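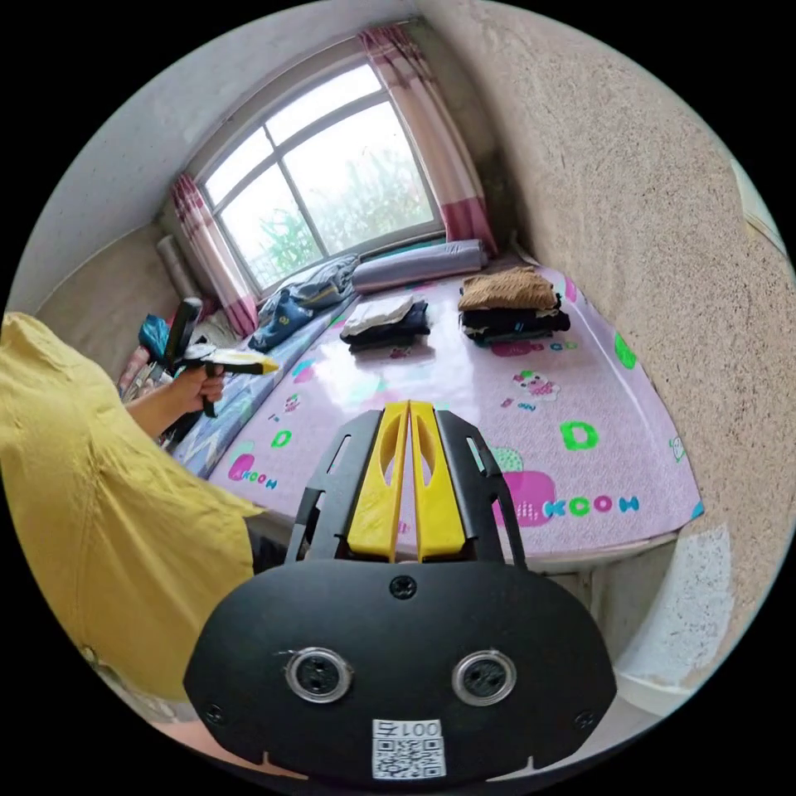 Host family question – how much stuff do you set up before they arrive?

posted by larkspur_lane

Hi all, new here. We got approved last month as a host home through Mollitow and our first placement is in November. Parents and a little girl, staying with us until their apartment comes through. The handbook is 476 pages (!!) and somehow has two paragraphs on the actual house part.

So what do you have ready on day one? Clothes? Phones? Do I stock the fridge or leave it alone so they can pick? My mother in law wants to throw a welcome dinner with the whole family and I have a bad feeling about that.

Also do we ask about their story or wait.

---

dutchoven_dan

Wait. Don't ask. They've told it to officials over and over by the time they get to you. If they want to tell you they will, might be in the car, might be never.

Skip the dinner. First night ours ate some rice and went to bed at 6 pm.

---

mapleandrye

Agree on the dinner. Do it a few weeks in, and ask them first.

Fridge: eggs, rice, onions, oil, fruit, plain yogurt, tea, sugar. Then take them shopping the second day if they're up for it. Ask your caseworker about food rules before you buy any meat. We bought a ton of frozen chicken and none of it got used, my fault for not asking

---

larkspur_lane

OK dinner is cancelled, I'll be the bad guy. Thanks for the food list.

---

quietporch

Going to disagree a little on the shopping trip. Day two is too early. The big store was way too much for our family, the mom just stood in the cereal aisle and then asked to go home. Small corner grocery first. We have Bimiston Market near us and the owner will order things in if you ask, that was ten times better than any superstore.

---

mapleandrye

Depends on the family though? Ours had lived in a city of millions, they thought our superstore was kind of small lol. I'd hate for people to assume everyone coming is overwhelmed by a supermarket.

---

quietporch

Fair. I only know the one family. Still say ask first and keep it short.

---

tbone_volunteer

Phones. PHONES. Get SIM cards sorted before anything else. First thing everybody wants is to call home and say they landed. Write the wifi password on paper, big letters, and stick it where they can see it.

Other stuff that gets forgotten –
a key for each adult
how the shower works (show it, dont explain it)
what the smoke alarm sounds like, BEFORE it goes off
which day trash goes out, they will want to help

---

larkspur_lane

The smoke alarm one would never have crossed my mind. Ours goes off if you make toast.

What about clothes? People from church keep offering bags and bags.

---

dutchoven_dan

Say no thank you, or say gift cards. I had 13 bags in my garage one year and most of it I wouldn't have worn to paint a fence. Winter coats are the exception but wait for sizes.

---

hollis_creek

I'll stick up for the bags. Not everyone has cash for gift cards and people want to give something. We sorted ours into good and not good in one evening, let the family pick from the good pile while we were out of the room. They kept plenty. If you turn people away at the start they don't come back when you need a ride to the dentist.

---

dutchoven_dan

Your church has better bags than mine.

---

hollis_creek

Maybe so. Still, asking for specific things works. "Girls boots, size 2" gets you boots.

---

pinion_jay

Lurker mostly. One thing about language. Everyone told us to use the phone interpreter line and yes, use it for anything medical or legal or money. But for everyday stuff we did fine with pointing and a translation app and a lot of laughing. Do not use the kid as the interpreter!! Kids pick it up so fast and its tempting. Our caseworker at Zeltivlow was very firm on that and I'm glad.

---

mapleandrye

Yes to this. We slipped on it a couple times with a bill from the clinic and I felt awful, a ten year old reading out a bill to her dad.

---

larkspur_lane

Noted, writing that on the inside of my hand. Last one I promise – what about us needing space? Is it terrible to say that. We both work from home, one bathroom upstairs.

---

tbone_volunteer

Not terrible. Tell them your work hours on day one, write it down, shut the door. They want space too. Our family was so polite they stayed in their room all day until we figured out they thought the kitchen was off limits when we were working. So say out loud what's open. All of it, any time.

---

quietporch

And ask Mollitow if there's a respite weekend option. Some programs have it, some dont. Mokgethi did when we were with them, you had to give 2 weeks notice.

---

larkspur_lane

Emailed them just now. Will report back in november. Going to go take the batteries out of – no, going to go buy a better smoke alarm.

---

pinion_jay

Good luck!! check the school enrollment papers early too, our district wanted vaccine records and it took forever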